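Kusa Project: Progress Report for the Second Funding Period
Prepared for the Chantharasri program office by Ketsara Jitpraphai

We had a very good few months, and I'm happy to have some real results to share this time. When I last wrote, we were still arguing over how to choose which demonstrations to train on. That argument is mostly settled now, and the answer surprised all of us.

As a reminder, Kusa asks how much human demonstration a tabletop arm needs before it can handle a small change in layout. Our plan was to record as much as we could and train on everything. By March we had 1,176 demonstrations that passed Orathai's checks, with objects set out at different spots on the table. The policy trained on the full set did fine on familiar layouts and got worse quickly when two objects stood close together. It would head for the gap between them, as if it couldn't make up its mind.

Jaruwan suggested we stop treating all the recordings as equal. Her method scores each demonstration by how much it disagrees with its nearest neighbors in the set, then drops the ones that pull the arm in opposite directions from almost the same starting view. We were left with 700. I expected to lose ground on the easy layouts in exchange for the hard ones. We didn't lose any that we could measure, and the hesitation between neighboring objects is nearly gone!
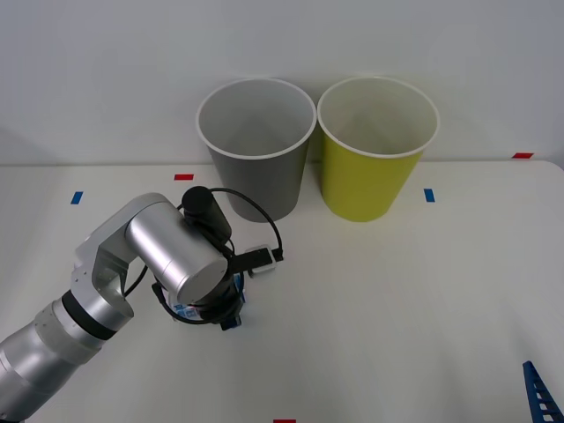

The part I like best is that the pruned set also trains faster, so we can try an idea in the morning and look at the rollouts after lunch. Pornthip has used that extra room to test the scoring on older recordings from the Grirkemmont lab, which were made with a different gripper and a different operator. The early signs are good – the same kinds of conflicts show up – but she wants more rollouts before we put a number on it, and I agree with her.

Some things went less well. Our first scoring code compared camera views only and ignored the pose of the arm, so it threw out perfectly good recordings. Buppha caught this, and fixing it meant repeating the whole first round of training. We also lost time to a worn cable on the wrist, now replaced.

Spending is on plan except for computing, where the repeated round put us a little over. We'd like to move the unused travel money there if the office has no objection.

Next period we will run a larger evaluation of around 4,000 rollouts, split between the full set and the pruned one, and send the scoring code to our partners at Kustimico so they can try it on their own arms. Jaruwan has a paper draft started and will send it to you with the next report.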